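Re: [Warkdale-house] fitted sheets that keep their shape
From: Natália Kubíček
Date: Tue 14 April

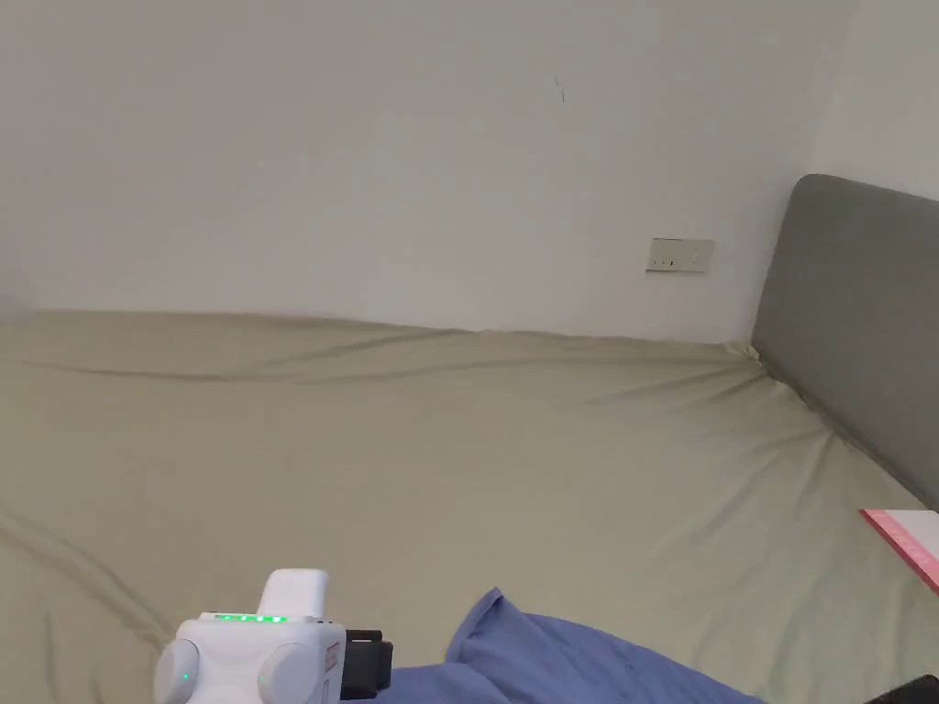 The green Junari sheet on the bed in the back room.

Vojtěch Urban wrote:
> I don't see why we keep going over this. The Junari sheets are
> fine. The packet says they stay smooth without ironing and that
> the elastic holds on any mattress. I put one on in November and
> have had no trouble. If yours is creasing you are probably
> folding it wrong before it goes in the closet. I suggest we
> order 4 more for the guest rooms and be done with it.

Vojtěch, I read the packet too. I would like to know what they mean by smooth. Look at the long fold across the far side of the mattress, and the ripples running out toward the headboard. The near left has its own set of curved ones. If that is "no ironing needed," then so is every sheet I have ever owned.

I don't buy the folding theory either. I used your method, the one with the corners tucked into each other, and I laid it flat on the shelf with nothing on top. You are welcome to come and show me what I did wrong, but please bring your own sheet so we can compare.

As for the elastic, "any mattress" is a big claim. The fabric bunches where it meets the headboard, and I can't tell if that is the elastic, the cut, or just a tight fit against the gray padding. Before we spend money on four of them I'd want to see one on the deep mattress upstairs. Has anyone tried it there? The Fatden ones popped off that bed at the corner by the window all winter, and they promised the same thing.

The color I have no complaint about. The packet calls it sage and in the back room it leans a bit toward khaki, but it sits fine with the off-white wall.

Also, 90 for a sheet is a lot. Jireš had plain cotton ones for much less when I was last in, and I would sooner iron a cheap sheet than iron an expensive one that says I don't have to.

My vote is to order one, wash it 3 times, and put it on the deep mattress for a week. If it stays put I'll go along with the rest.

Natália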